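Two-hand sim setup: keep the five-finger hands or switch to parallel grippers for cube pick and place?

Posted by Gladys Paucar in Simulation and Controllers

I'm comparing end effectors in simulation before our lab spends money on hardware. The task is simple. Two cubes start in a shallow tray, and each one has to be picked up by the hand on its side, lifted clear of the rim and put down on the table. Cube positions are randomized a little at every reset.

I've run the same 100 resets with two setups. The first uses the Leltix parallel gripper model on both arms. The second uses a pair of multi-finger hands with the Terkero joint controller at its default gains. The parallel grippers finished both cubes in 56 of the resets and the hands finished both in 48. I expected the hands to do a lot worse than that, so now I don't know which way to go.

Start pose for the hands version:

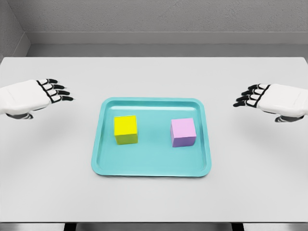

Start pose, hands open on either side of the tray, yellow and pink cubes inside.

Most of the failures with the hands come on the way down. The fingertips touch the rim before they get to the cube, the tray slides, and after that the cube isn't where the policy thinks it is. With the parallel grippers the failures are mostly bad yaw. The jaws come down on a corner and the cube spins out.

Both setups use the same single fixed camera looking at the table from the front. I haven't tried wrist cameras. Is the gap between 56 and 48 big enough to decide on, or should I fix the obvious problems first and run it again?

Florin Stoica

I'd fix things first. Eight resets out of 100 is not much of a gap, and your two setups are failing for different reasons, so the totals don't tell you a lot about the hardware.

For the hands, look at the approach path. If you are going from that start pose more or less straight to the cube, the fingers travel sideways over the rim while the palm is still dropping. Add a waypoint above the cube, high enough that the fingertips clear the rim with margin, and only then come down. Also close the fingers partway before the descent. You don't need them fully spread for a cube that size, and a narrower hand has less to catch on the tray.

Check the tray too. If it has a low mass and default friction it will slide at the lightest touch – I've seen people blame a hand for this when a real tray on a real bench would hardly have moved. Weigh the tray you plan to use and put that number in the model.

For the Leltix gripper, your yaw problem is probably perception. One front camera gives you a poor estimate of rotation when a cube is nearly square to the view. Add an overhead camera, or snap the yaw to the nearest face before closing.

When you rerun, use the same seeds for both setups and log each cube separately. "Both cubes done" hides a lot. You may find that one side is doing most of the failing.

Man-lok Leung

Parallel grippers. It's cubes. Hands cost more, break more and have more joints to tune. Done.

Alina Hodoroagă

It depends on what comes after the cubes. If the real job is boxes and blocks, I agree with Man-lok and would stop there. If you will be handling odd shapes later, then a cube test isn't going to show you what the hands are good for, and you should add a few other objects before you compare anything.

One thing on the controller. The Terkero defaults were too stiff for us on finger joints. The fingers pushed the object away before the thumb got there. We lowered the stiffness on the fingers, left the thumb alone, and had it close slightly earlier. I can't promise it carries over to your hand model, but it takes a few minutes to try.

Comments

Gladys Paucar: Thanks all. The tray mass was still at the default, so that's getting changed first. I'll add the waypoint and split the log by cube as well.

Raluca Vlad: Are you resetting the finger joints between runs or only the arms? I had a bug where one hand kept its last grip and started half closed.

Gladys Paucar: Both get reset. I checked after reading this.

Man-lok Leung: Still say parallel.

Last updated 7 May 2026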